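气垫梳怎么洗才干净,顺便说说我的梳子怎么收

先坦白一件事:我以前根本不洗梳子。头发缠多了就用手揪一把扔掉,揪不下来的就算了,反正还能梳。直到去年搬家收拾抽屉,把用了好久的那把气垫梳翻过来对着窗户一照,梳齿根部一层灰白色的绒,又像灰又像头屑,我当场就把它拿去泡了(后来知道泡是错的,下面会讲)。

从那以后我断断续续折腾了不少办法,也毁过梳子。评论区一直有人问,干脆写一篇,把我现在的做法从头讲一遍。

要准备的东西不多,家里基本都有:一把旧牙刷(软毛的最好),一根牙签或者尖尾梳,一个小碗,温水,一点点洗发水,一条吸水的旧毛巾。有人会加小苏打,我试过,油特别重的时候确实好用,平时没必要。白醋我不喜欢,味道散得慢,第二天梳头还能闻到,哈哈。

第一步,去头发。一定要干着弄!沾了水的头发会贴在底垫上,怎么挑都挑不起来。我是用尖尾梳的尾巴,从梳子边上插进去,贴着底往中间挑,挑起来一团就用手捏走。缠得太死的,拿小剪刀顺着两排梳齿之间剪一道,头发断开以后就好拉了。剪的时候慢一点,别剪到齿。

梳齿密的那种会麻烦很多,尖尾梳塞不进去,得换牙签。我有一把Gasden的密齿梳,第一次清理花了33分钟,腰都坐酸了。现在每周弄一次,两三下就好,所以真的不要攒。

第二步,干刷。头发清完先别急着下水,拿旧牙刷顺着齿的方向把浮灰扫一扫,对着垃圾桶扫,会掉很多碎屑。这一步我以前老是跳过,结果碎屑遇水变成糊糊,粘在根部更难弄。

第三步才是洗。小碗里倒一点温水,挤黄豆大小的洗发水搅开,牙刷蘸着泡沫去刷梳齿。重点来了:气垫梳的底垫上一般有个小气孔,水从那里灌进去就很难出来,时间长了里面会发霉。所以不要整把泡,梳面朝下拿着,让泡沫水往下滴,刷几下抖一抖。我那把可怜的Imrie就是这么没的,泡了一晚上,后来一按垫子就往外冒水,还有股怪味,只好扔了。

木头柄的也一样,少碰水,手柄用拧干的布擦一遍就行。纯塑料的那种随便冲,没这么多讲究。

第四步,过水和晾干。换一碗清水,牙刷洗干净,蘸清水再刷一遍,把泡沫带走。然后用旧毛巾把梳面按几下吸水,梳齿朝下放在毛巾上,放通风的地方晾。我一般晚上洗,第二天早上翻过来看看,还潮就再放半天。别拿吹风机热风对着吹,胶垫会鼓,我朋友Tarun Pandey就吹鼓过一把,他还专门拍照发给我看。

鬃毛的再多说一句。鬃毛怕揉,牙刷要顺着毛轻轻带过去,洗发水比平时还要少,晾的时候也要毛朝下,不然毛会往一边倒。我妈那把用了很多年的鬃毛梳,一年就洗几回,平时全靠干刷,现在还挺好用的。

洗完说说收纳。我原来是全扔抽屉里的,和皮筋、发夹混在一起,洗得再干净,拿出来又挂一圈灰。后来改成台面上放小盒子,常用的东西手边拿,其余的收进柜子。 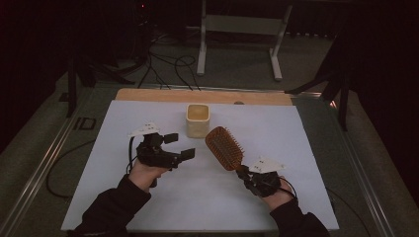 挑盒子我踩过几个坑。太高的不行,短柄的梳子掉进去要伸手掏;太轻的也不行,插一把大板梳进去,一歪就翻。我后来都是带着梳子的尺寸去买的,把柄长量好写在手机里。盒子底下垫一张厨房纸,脏了就换,比洗盒子省事多了。还有就是没干透的梳子千万别往里插,柄朝下的话水会顺着流到底,闷着闷着就有味了。

Sisby家有带格子的收纳盒,我用过一阵,格子太窄,宽一点的板梳塞不进去,放化妆刷倒是正好。Ivlow那种挂墙上的我没买,租房不敢打孔,有用过的朋友可以留言讲讲牢不牢。

多久洗一次?我是每周去一次头发,每个月认真水洗2次。夏天出油多,或者用了发油、定型喷雾的话就勤一点。头发短的人可以少洗,不用跟我学。

什么时候该换呢,我自己看的是齿。齿头上的小圆珠掉了3颗以上我就不用了,刮头皮,疼。底垫开裂也换。

对了,给猫猫狗狗用的梳子一定要分开洗,毛巾也分开。宠物梳上的底绒我还没找到特别顺手的清法,现在是用透明胶带一点点粘,等试出好办法再来更新。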